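How Do You Shop for a Robot Arm?

I get to help buy robots, and yes, it's as fun as it sounds! It's also a lot of lists. 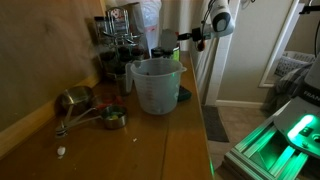
First, what is the job?

Before I look at a single robot, I ask what we want it to do. Kitchen jobs are my favorite kind to plan. Think about a measuring cup. It's shiny, it has a long skinny handle, and it may be hooked together with other cups. You can pick it up without even thinking. A robot arm has to work out where the handle is, how hard to squeeze and which way to turn its wrist. And a clear plastic pitcher is a tricky one, too, because cameras can have trouble spotting see-through things!

So I write down everything the robot will need to hold. Big stuff, tiny stuff, slippery stuff, squishy stuff like a sponge. That list tells me what kind of gripper to buy. (A gripper is the robot's hand, and lots of them have only 2 fingers.)

Next, will it fit?

Now I get out my tape measure. An arm is bolted to a base, and a base can be big and heavy. It has to stand close enough to the counter to reach the back, but you still need to get through the door! When we planned our kitchen project, which we call Cirnumell, I put tape on the floor where the base would go and then walked past it with a full basket of laundry. I bumped my hip. We moved the tape.

Don't forget the cables, either. They need room to bend and swing when the arm moves.

Then comes the money part

Let's pretend you have saved up $2,000 for extras, after the arm itself is paid for. That sounds like a giant pile of money, right? Watch it shrink. A gripper from a shop I'll call Harkura might take more than half. Then you need a stand, a camera, spare fingertips (they wear out, like sneakers) and a big red stop button. I always put the stop button at the top of my list, and I never cross it off to save money.

I keep a little bit back for surprises, too. On Cirnumell the surprise was a cable that was too short. A new one cost $55, and it took so long to come that we didn't start until May. Grr!

Should you buy or borrow?

Sometimes I don't buy at all. If we only need an arm for a short job, we rent one from Cassim, and they take it back when we're done. For a job that goes on for years, buying usually makes more sense.

Try it yourself

Pick one chore at home, like putting away the spoons. Write down every single thing a robot would have to touch. Then measure the spot where it would stand, and ask a grown-up to help you check whether the door still opens.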